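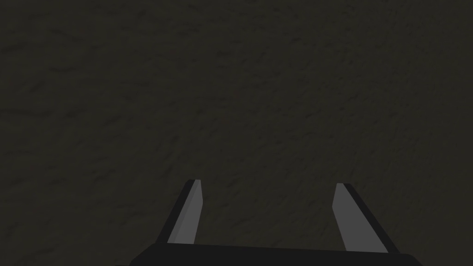 Drarness packs hinges and brackets for furniture makers, and until August every one of its cartons was filled by hand. The packing lead has been there for 13 years. These days much of her shift is spent at a monitor beside cell two, where the team rehearses a job in simulation before the arm is allowed to run it on the line. On the screen there are two gray fingers, wide open with nothing between them, over dark, rough-looking ground. "It's dull to look at," she says. "But you learn to read it. You see the fingers open and you know where in the job you are."

She was against the change at first. The company bought its cells from Ketilsson and the announcement came on a sheet of paper by the time clock. "We had 49 people on packing and one sheet of paper. Everybody thought the same thing."

There were no layoffs. Eight packers were trained to run the cells, and others moved to the Warow building, where returns are sorted. Some of them didn't want to go. One left over the longer drive. "I still think they could have handled that better," she says. "They asked us after it was decided."

What does she miss? The talking, mostly. Packers used to stand across a bench from each other all day. Operators sit apart and wear ear protection. On the other hand, her wrists have stopped hurting at night, and she no longer lifts full cartons.

The pay for operators went up one grade. She says that was fair, although it took the union two meetings to get it in writing.

A cell handles over 750 cartons on a good shift. On a bad one, she is called over again and again to clear a bracket that has turned sideways in the tray. The simulation doesn't catch all of those. "The parts in the computer are clean," she says. "Ours come with oil on them."

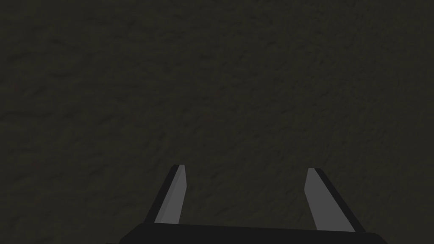

What comes next

Drarness plans a third cell, this time for the Ridov line, which has smaller parts and more of them. She has asked for two packers from that line to be in the room when the job is set up. Management has said yes to one. She is still asking for the other.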